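Gripper thread, as promised. Two sets of fingers, one arm, one plate-handling task, all in simulation before we cut any metal. The candidates are the Vodik parallel set and the Dizon curved set.

Same arm, same controller, same tray row for every run. The only things that change are the fingers and the tool offset. If you change the motion profile along with the fingers you learn nothing about either.

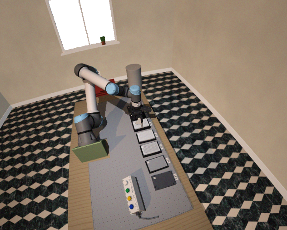 Malcolm Sugden
@msugden_automation · 15/06/2022

The task: pick a well plate out of its holder, lift clear, put it back in the same holder. One pick and one return is a cycle. I ran 700 cycles per finger set with the start pose of the plate jittered in x, y and yaw.

Scoring is dull on purpose. A cycle fails if the plate ends up out of its seat, if a finger touches the holder rim above the force limit, or if the controller faults. I log which of these came first and ignore whatever follows.

Vodik parallel: 202 failed cycles. Dizon curved: 105. I expected the curved set to win but by less than that.

Most of the Vodik failures are rim contact on the way in. The fingers are thick at the tip and the approach clearance is small. Yaw error eats what little there is.

The Dizon failures are nearly all on the return. The plate goes in slightly tilted, one corner catches, and the arm keeps pushing until the force limit trips. Pick side is clean apart from a handful of runs at the far end of the jitter range.

The wrist camera matters more than I wanted it to. With the fingers in view you lose part of the plate edge, and the edge is what the pose estimate uses. We tried masking the fingers out. It helped the parallel set a little and the curved set hardly at all. 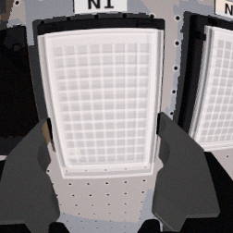 Grip height is the next variable. Both sets were run at mid-height on the plate's side edges. Jennylyn Umali wants it lower on the return so that the plate has less leverage to tilt. I think she is right, but lower also puts the tips closer to the holder.

Controller notes, for those who asked. We are on the Monilix stack with position control for the transfer and a compliant mode for the last part of the insertion. Switching between modes costs a short settle. Skip the settle and you get a bounce at contact that looks just like a bad grasp in the log.

I lost most of an afternoon to that bounce. Check your mode switch timestamps before you blame the fingers.

Friction is the weak point of the whole comparison. I used one coefficient for both finger sets. Rommel Aquino has measured the real pads and will send values, and the Vodik pads are softer, so the gap could shrink when those go in.

Someone asked about the Flandberg adaptive gripper. It ran for a while last August on an older version of this cell. Different holders, different camera mount, so I won't put its figures next to these. It is also heavy, and you pay for that at the wrist on every move.

Seed 923 is the one to look at if you get the logs. Both finger sets fail on it, for different reasons, and it happens early enough in the run that you can replay it without waiting.

Next up: measured friction, two grip heights, and a slower final approach for the parallel set. Same scoring. The config files go up when Jennylyn has finished cleaning out our local paths.

Correction to the camera post: the masking test used the old exposure setting. I'll rerun it with the current one and post the numbers under this thread.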